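The red corner, a few months in

I painted the kitchen corner in December and have been meaning to write it up ever since. The color is a deep red from Skinel, put on in two coats. The second went on with a nearly dry brush, dragged up and down, so the darker red sits in flecks over a pinker base. It took longer than I planned and my shoulder was sore for days.

The counter is dark gray with pale veins. I like the pair, but the pattern hides crumbs very well, so I wipe by feel. The dish rack is plain white wire and stays out all the time. I had a black one before and kept losing sight of it against the gray.

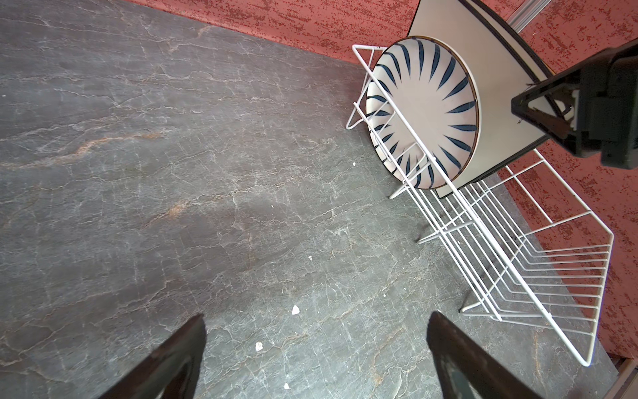 Myrto Politis wrote in to say that a wire rack will mark a dark counter sooner or later, and that she puts a folded towel under the feet of hers at night. I tried the towel for a week. It stayed damp, so I went back to lifting the rack and drying under it after supper.

The red itself has held up. I wash it with a soft sponge and a drop of dish soap, no scrubbing. Going over it in straight lines matters more than I expected – circles leave a dull patch that shows in the evening. The slim aluminum strips in the corners came from Tarport and cost less than the paint. They cover the joint where my brushwork never met properly, and they wipe clean.

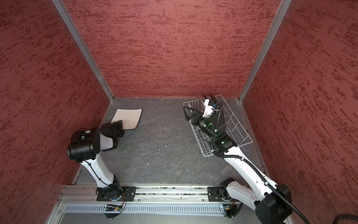 What I keep out and what I put away

The rule I settled on is that white things can stay on the counter and everything else goes in a cupboard. White looks good against the red, and it keeps me from leaving the mail there. The toaster is gone. So is the knife block, which Polyxeni Stamatopoulos took for her new place.

The big round bowl stays. I use it for salad, for bread dough and for rinsing greens. It is too wide for my shelves anyway.
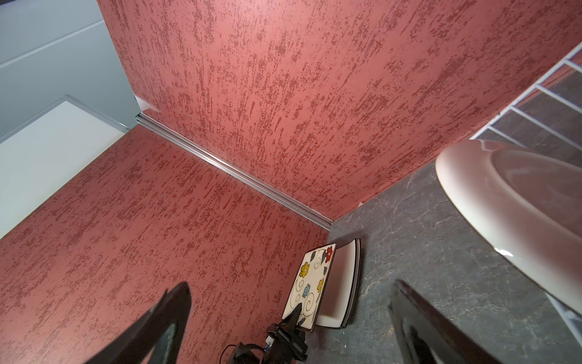

Does a red this strong make a small kitchen feel smaller? A little, mostly at night – I put a brighter bulb overhead and that was enough for me.

I still have half a can left for touch-ups. Next job is the shelf by the door, which is still the old beige.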